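Filed under: Market Stalls & Craft Fairs > Selling and Display

Thread: Tablecloth or no tablecloth? And how to price small things

vendula_ch
Hello to everybody. I am reading this forum since spring and this is my first post, so please excuse my English, it is my third language and I check the words as I go.

I make hair ties, scrunchies and bracelets. Until now I sold only to colleagues and to mothers from the school. In November I will have my first real table, at the Grornstead community hall. The table fee is 17 dollars, which I find fair, but I must bring my own cloth and my own lights. The organiser sent a letter with the rules and it says only that the cloth must reach the floor at the front.

I have three questions. First, should the cloth be plain or can it have a pattern? Second, do I write a price on every piece or one sign for each kind? Third, how many pieces do I bring? My husband thinks I need 1,000 pieces and I think he has never carried a box up the stairs of that hall.

I sew in the evenings after nine, when the kitchen is free, so I cannot make so many. I would like to use my time well.
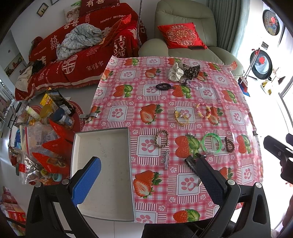 My biggest worry is the prices. A scrunchie takes me less time than a bracelet, but the fabric costs more than the beads, and the customers do not know this and they should not have to know it. At home I tried the laying out on the strawberry cloth with the pink checks, and I like it very much because it is cheerful, but my sister looked at it and asked me where is the purple one. She was standing in front of it. So perhaps the cloth is also a worry and not only the prices.

Thank you for any advice. Please be direct, I will not be offended.

Vendula Charvát

---

tin_shed_marg
Welcome Vendula! Your English is fine, better than half the locals on here (me included before coffee).

Plain cloth. Sorry, you said be direct. I love a strawberry as much as anyone but your sister has done your market research for you. Clear and pale beads vanish on anything busy. I use an old charcoal bedsheet, hemmed, and everything stands out on it, even the dull stuff.

One sign per kind. If you price every hair tie you will go mad and the stickers fall off.

---

Irnier_Beads
I will disagree with Marg, with respect. I have done the Grornstead hall twice. The light there is the long tubes in the ceiling, quite grey, and every second table has a dark sheet on it. You walk in and it looks like a row of removalists' blankets. The tables that had people standing at them were the ones with colour.

What Vendula makes is for kids and for mums buying for kids, I assume. A kid comes to the strawberries. Then the kid picks something up. That's the sale.

Agree on one sign per kind though.

---

tin_shed_marg
A kid comes to the strawberries and tries to buy the tablecloth. I have seen it happen, different cloth, it had ducks on it.

---

Irnier_Beads
Did you sell it?

---

tin_shed_marg
Six dollars. Regret it to this day, it was a good cloth.

---

platport_pete
Vendula, can I suggest something between the two. Keep the bright cloth underneath and hanging down the front where people see it from across the room. Then put plain boards or trays on top for the stock. I use offcuts from picture framing, the framer in Platport gives them away if you ask on a quiet morning. White or cream for dark things, dark grey for the clear beads. It also means you can set up at home, stack the boards in a crate and be ready quickly at the hall.

Another thing is height. If everything is lying flat, the person at the back of a crowd sees nothing. A mug tree from the op shop is perfect for bracelets. For scrunchies I have seen a paper towel holder used, the upright kind. You thread them on and they look like a lot more than they are.

On the prices, don't try to explain fabric cost versus bead cost. Work out your lowest price that you can live with for each thing, then round up to a coin or note people have in their pocket.

---

vendula_ch
Thank you, this is already more help than I expected.

Pete, the boards are a very good idea. I have a neighbour who changes her kitchen and there are some cupboard doors standing in her carport. I will ask her. The paper towel holder I have at home, so the towels must live somewhere else for one weekend.

Irnier_Beads, yes, mostly for children, but I have also some that are calmer, for adults. Do you put these separately or mixed? When I mix them the adults look only for the child. When I separate them I am afraid they look like two small shops with not enough in either.

About rounding to a coin: at the moment I ask 3 dollars for a simple hair tie, and the colleagues always gave me five and said keep it. So I do not know if my price is too low or if my colleagues are kind.

---

Irnier_Beads
Both, probably.

I'd separate them but keep the adult ones nearest to you, where the parent ends up standing while the child is choosing. They've got nothing to do with their hands for a few minutes. Put a small mirror there. A mirror sells more hair things than any sign, adults won't ask to try something but they will hold it up if the mirror is right in front of them.

And put your simple ties up to four. If you make a bundle, make it two for 6 so there is a reason to take the second.

---

quiltnchips
Jumping in to disagree with bundles. I did bundles for a whole year and what happened was that people who were going to pay full price for two paid less for two, and the people who wanted one bought one. I wrote it all down in an exercise book. Dropped the bundles the next year and took more home.

Also on quantity, since it got lost up there. Please don't make 1,000 of anything. I bring what fills the table twice. Once on top, once underneath in a box. If I sell out of the box I go home happy and early.

---

platport_pete
I think bundles depend on what it is. With quilts or cushions, sure, who needs two. With hair ties every parent knows one will be lost by Monday or so. They want spares.

---

quiltnchips
I sell potholders mostly, people want spares of those too. But fair point, I've never had a table with kids' things on it.

---

zeman_and_daughter
Hi Vendula, Zeman here, my daughter and I do leather keyrings on the table near the kitchen hatch. If you can choose your spot, don't take the one beside the hatch unless you like the smell of onions. We have stayed there because we get the first cup of tea.

Practical things for that hall:

The power points are all along the wall with the noticeboard. If you need lights, write to the organiser and ask for that wall, otherwise bring battery ones. Doors open to stallholders at 7 am and to the public at 9. The parking at the side fills up early, so unload first and then move the car to the street behind.

Bring coins. More than you think. The first customer will have a fifty, always.

For the cloth, I would only say to iron it or roll it on a tube. Folds make small things sit crooked and people keep straightening them with a finger and then walk off. If it's a wipe-clean one don't iron it, obviously. Lay it out the night before with a few books on the folds.

---

vendula_ch
Mr. Zeman, thank you. I have written to the organiser for the wall with the noticeboard. She answered the same evening, she has given me the table in the corner there, so I can also hang something behind me.

I would like to answer about the bundles, because I thought about it during the whole ironing today. I will try without bundles in the morning and with a bundle sign after lunch, and I will write down both like quiltnchips. I know that one day is not enough to prove anything but I am curious.

The neighbour gave me two cupboard doors, one cream and one dark green. I put the clear beads on the green one and even my husband saw them from the hallway, and he was not asked.

The strawberry cloth will hang at the front. It is a little short for the rule about the floor, so I must sew a strip to it. Does somebody know if I can sew a shiny cloth with a normal needle?

---

tin_shed_marg
Depends what's making it shiny. If it's a plastic sort of coating, use a longer stitch and don't pin it anywhere that shows, the holes stay. Clothes pegs instead of pins. If it drags under the foot put a bit of baking paper on top and sew straight through, then tear it off.

And I take back half of what I said about the strawberries. Front only, boards on top, I can live with that.

---

Irnier_Beads
Half! I'm having that framed.

Safety pins and a plain strip would also do the job Vendula, the organiser walks past once and looks at the floor from a distance. But sew it if you like sewing, you clearly do.

---

quiltnchips
Please come back and tell us about the bundle numbers. If I'm wrong I want to know before I print my signs for summer.

---

vendula_ch
I will write it here after the market, both halves of the day. Tonight I test the baking paper on a corner.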